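Okell Makes Things
04/05/2018

1/ ok so a few of you asked how I ended up fixing up old folding chairs and camp stuff and then trying to sell it at the Nekcombe flea market, so I'm going to do a thread. it's long. get a coffee

2/ started because I wanted one (1) decent camp chair for the backyard. the new ones were either 18 dollars and awful or way more than I'd pay to sit down. so I went to the Cisternas thrift store across town and came home with a whole trunk full of broken stuff. my own fault entirely

3/ the thing about thrift store outdoor gear is most of it has exactly one thing wrong with it. a rivet popped. a strap rotted. the end cap fell off and the tube has been scratching up somebody's patio ever since. people give up on the whole chair over a part the size of a quarter!!

4/ first lesson was fabric. I used regular sewing thread on a seat. regular thread! sat down, heard a noise, was on the ground. get the bonded polyester stuff, it costs a little more and you'll have the spool till you retire

5/ second lesson, take a picture of anything before you take it apart. I say this as a person who has a coffee can with 343 washers in it (yes I counted, it was raining) and couldn't tell you where a single one came from

6/ rubber and fabric are the parts I check first now, way before I look at any metal. squeeze the rubber, bend it a little, look down in the folds. if it cracks or leaves black on your thumb, walk away unless it's basically free. dust is fine, dust means nothing, dust comes off with dish soap 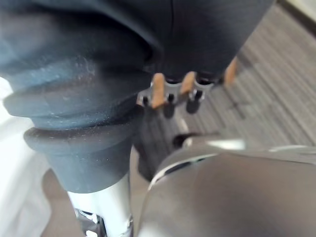 7/ WHAT I USE TO CLEAN EVERYTHING
dish soap, warm water, an old toothbrush. that's it for most of it. for painted tubes a little car wax at the end and they shine right up. please don't put that shiny tire spray on anything a person is going to hold, I did it to a set of handles and they were slimy for a month

8/ fuzzy fabric is its own problem. lint roller first, THEN a damp cloth. do it the other way and you've made felt. I lost a really nice charcoal cushion cover that way and I'm still kind of mad about it

9/ ok the money part, since that's what the DMs are always about. I set up my first table last September with a budget of 500 dollars for everything. stall fee, tools, thread, gas, all of it. I was so sure I'd blow through it by lunchtime on day one

10/ what sold: chairs, always chairs. anything in a matched pair goes in the first hour. a single chair will sit there all day while people pick it up, unfold it, tell you about the one their dad had, and put it back down

11/ what did not sell: coolers. I don't know why!! I had a gorgeous old cooler, fixed the hinge, scrubbed it for an entire evening, and hauled it to four markets. it lives in my hallway now and has shoes in it

12/ since then I've taken in nearly 2,465 dollars, and before anyone gets excited that's before fees and supplies and the frankly embarrassing amount I spend on breakfast burritos at the market. it's a hobby that pays for itself and a few tanks of gas. I'm very happy with that

13/ somebody asked about selling online instead. I tried listing a few things on Usus and got a lot of "is this available" and then silence. shipping a chair is also miserable, the box costs more than the chair did. small stuff might do ok there? I'd love to hear from anyone who's made it work

14/ pricing: I write the price on masking tape and stick it right on the thing. people hate asking. the day I started doing that I sold more before ten than I had all of the time before. and round numbers only, I am not digging around for nickels

15/ also bring a rug. even a cheap one. chairs on a rug look like a porch and chairs on asphalt look like a yard sale. I got that tip from a lady who sells lamps two spots down and she was completely right

16/ things I still can't do: webbing on those old aluminum loungers (mine come out saggy), anything with a gas fitting (I won't touch those, please take them to somebody trained), and saying no to a box marked FREE

17/ next up is a pair of wooden folding stools with the canvas torn clean through. I've got half a yard of green duck cloth left and if I cut it right it should cover both. if I cut it wrong you'll be hearing about one stool

18/ if you've got a thread brand you like or a fix for the saggy webbing, put it in the replies, I read all of them. going to go hunt for my good scissors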